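Parvathi Nambiar
27/04/2020

So many of you asked what I do all day now that I teach robots for a living, so get comfy, this is a thread (I never could tell a short story!)

1/ I wear a gripper on each hand and do a chore slowly, and the recording is what the robot learns from later. No code from me at all, just hands.

2/ Before this I drove an arm by remote control over at Storkport, and oh my goodness, folding one napkin could eat my whole morning. Wearing the grippers feels so much closer to just doing the thing.

3/ The current chore is cloth out of a bin. Senthil wants 200 good tries, and I'm at 24, so please send snacks.

4/ The trick I keep passing on to new folks is to slow down before the pinch. My first 22 were way too quick, bless them, and Senthil made me toss most of them.

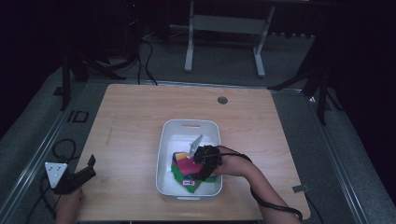

5/ Also, let the cloth land however it likes between tries! I used to smooth it out nicely every time (my mother raised me well), and the robot then had no idea what to do with a crumpled one.

6/ Mind your cables too, and take a break when your wrist starts grumbling. More on Kasavex, our next robot, in October, if I'm allowed to talk about it by then.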